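2023-03-25

Sardale trip notes, before I forget it all. We rolled in with the roof box stuffed and found bare grass at the bottom lift, then wet slop as far up as the mid station. So much for booking in November! Yuzhen Duan had told me to hold off on the passes and of course I didn't listen.

Wax log: put the 30 g block of Postent yellow on both pairs the night before, scraped, brushed, and it still grabbed like glue on the flats. Second morning I went over them again with the soft stuff and got nine decent runs before lunch (my knees say more). 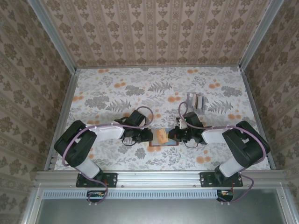

*Photo: Yuzhen Duan*

The Padilla road is open again, chains in the trunk just in case – I never needed them. Gas stop at Flaltitley is the last one before the pass, so fill up there. Locker 3181 at the lodge sticks, pull up and then out.

To do: sharpen the short skis, the left edge is toast. Order more yellow. Ask Yuzhen if the cabin deposit moves to next winter or if we just lose it – the email says both things.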